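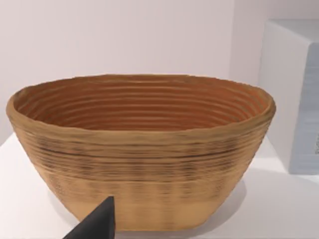

Search products
Go
Your basket is empty

Skarero Oval Proofing Basket, Large

We've been selling bread tins and baking stones out of the same little shop for a long time now, and if there is one thing customers come back in to tell us about, it's the first loaf they turned out of a proper proofing basket. You can raise dough in a mixing bowl with a dish towel in it - plenty of us started that way, and plenty of good bread has been made like that - but the Skarero holds its shape so nicely, and leaves such pretty lines in the crust, that most people never go back to the bowl.

The large oval is the one I'd point you to if you mostly bake sandwich-type loaves or anything you like to slice for toast. It's for doughs made with up to 5 cups of flour, and it will take a smaller one too, though the loaf comes out a bit flatter. Rye doughs do very well in it. So do the wetter sourdoughs, as long as you're generous with the flour the first few times.

Getting it ready

A new basket needs a little patience. Mist the inside lightly with water, shake in a good handful of rice flour, rub it well down between the ridges with your fingers, and tip out whatever doesn't stick. Leave it overnight. Jade Hartley, who teaches our Saturday bread class, does this twice before she'll trust a basket with a really soft dough, and I've come around to her way of thinking after scraping a very nice walnut loaf off the sides of mine!

Once your dough is shaped, set it in seam side up, cover it with a cloth, and let it rise as your recipe says. For a slow rise in the refrigerator we slip the whole thing into a big plastic bag and leave it for 18 hours, sometimes a touch less in warm weather. Turn it out onto parchment, slash it, and straight into the oven it goes. The bread, that is - please don't bake in the basket.

Looking after it

No soap, no dishwasher, no soaking. Let it dry out fully after each use, knock out the loose flour and go over it with a stiff brush (the Dekero brush we carry is a good one, but any clean vegetable brush will do). Store it somewhere airy. If you ever do find a spot of mold, brush it off outdoors and leave the basket in a low oven, no hotter than you can comfortably keep warm plates in, until it's bone dry.

Price and shipping

Large oval, $17. Linen liner to fit, $5. Orders over $40 ship free, and we're happy to put a liner and a basket in the same box with a gift note if you ask at checkout. The small round is back-ordered until May, I'm sorry to say.

Customer comments

"Bought this for my wife and have ended up using it more than she does. Lovely lines on the crust." - Darren Ellwood

"First loaf stuck, second one didn't. Use more flour than you think." - Derek Bellamy

Join our newsletter for recipes and shop news. Enter your email address. You can unsubscribe at any time.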